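Musero publishes handling rules for two-arm benches

Thursday, December 15, 2022

Musero has issued a revised set of working rules for two-arm benches used in liquid and small-object handling. The rules replace the interim sheet in force at the Cleltby site and apply to all benches there from January. The Prolska site will adopt them once its tables have been levelled and re-marked.

The text was drafted at Cleltby with input from Gezer, which supplies the wrist housings and maintains the control software. It runs to 4 sections: bench layout, cabling, liquids and stop conditions. Most of the first section carries over from the interim sheet. The other sections are largely new.

Under the liquids section, only closed or part-filled plastic containers may be lifted, and no container may hold more than 90 ml during a transfer task. Glass is excluded. Test liquid must be coloured, so that a spill can be seen against a pale surface and the level can be read from the recording. The receiving vessel must be in place before the first arm closes on the bottle, and the second gripper must stay open until the bottle has come to rest in its hold position.
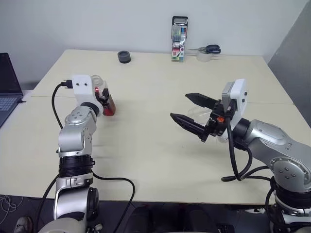 Cabling takes up the longest section. The interim sheet asked only that leads be "kept clear", a phrase that operators at the two sites read in different ways. The revised text sets out separate requirements for leads on the arm, leads on the table and leads on the floor. A lead plugged into the side of a wrist housing, as on the left arm holding the bottle of red liquid, must have enough slack for full wrist rotation and must be tied back at the elbow. Leads that hang from a gripper and loop on the table top, as under the right arm, are allowed for set-up and slow trials but must be clipped to the arm before any run at working speed. Floor leads are to be bundled and routed behind the base, away from where the operator stands.

Loose items are treated by distance. Stationery and tools may stay on the bench if they are outside the reach of both arms as set in software – scissors and other bladed tools are named separately and have to be logged if they are part of the task. Laptops may share the table only when fitted with a keyboard cover, and only at the side furthest from the pouring position.

The stop conditions are short. A run ends if either arm exceeds its force limit, if liquid reaches the table, or if the operator loses sight of either gripper. After a spill the bench is isolated at the supply before wiping down. Gripper pads are to be inspected every 1,000 cycles and replaced in pairs.

Existing benches have 3 months to comply with the cabling section. The remaining sections take effect at once on adoption, and records made under the interim sheet will stay valid.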